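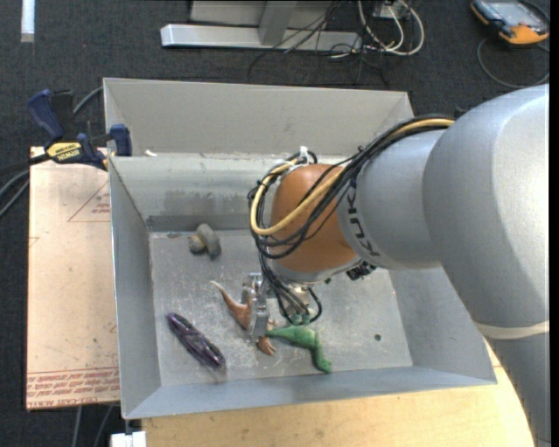 Step 4: Fitting the Flunen shelf brackets
I always sort the fixings before I touch the wall, and I'd do the same if I were you. Tip them into something with sides — a grey metal bin like that one is grand, scuffed floor and all — and nothing rolls under the sofa.
1. Hold the rail level and mark your holes in pencil.
2. Drill to 12 mm deeper than the plug.
3. Push the plugs in until they sit flush, then screw the rail on loosely.
4. Check the level again (I've skipped this, and regretted it!) and tighten up.
Note: on the Zumero rail the end holes are 187 mm apart, so the Flunen template won't fit.
Caution: check for pipes and cables before you drill.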